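Home | Modules | Student Work | Reports | Contact

Storage for Small Play Food Items: Drawer Unit Report

19 October 2025
Shafiq Haque

The project looked at how small play food can be stored in a low drawer unit and put away by young children without help. 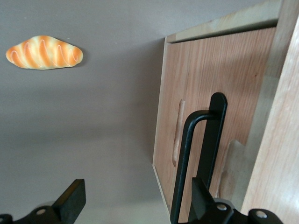
1. Background

The Wasance play corner has a set of toy food which is used daily. At the end of each session the items are left on worktops and have to be sorted by staff. The brief was to assess one wooden drawer unit as a storage place and to suggest changes to its use. No changes to the unit itself were allowed.

2. Items and unit

The toy bread roll was chosen as the main test item. It is oval with tapered ends, and its orange and yellow bands with thin white lines make it easy to pick out on a plain grey surface. Paler items were harder to find among the others.

The drawer front is reddish-tan wood with a fine vertical grain. It has a rounded finger slot and a black metal handle. The side panel is paler. Having both a slot and a handle was treated as a variable, as users could open the drawer either way.

3. Method

Tests were carried out in April. Each user was asked to open the drawer, put the roll inside and close the drawer again. A trial was stopped at 21 seconds if the task had not been finished. The way the drawer was opened was noted each time. There were nine users, all of whom had used the play corner before.

4. Results

The handle was used more often than the slot. Users who chose the slot tended to pull at an angle, and the drawer then moved less freely. The roll itself caused few problems. Most delay came from closing the drawer when another item had been pushed to the back.

5. Recommendations

Keep long items at the front of the drawer. Show new users the handle first. Limit the drawer to one layer of food. A second round of tests should include flat items, which were left out of this study.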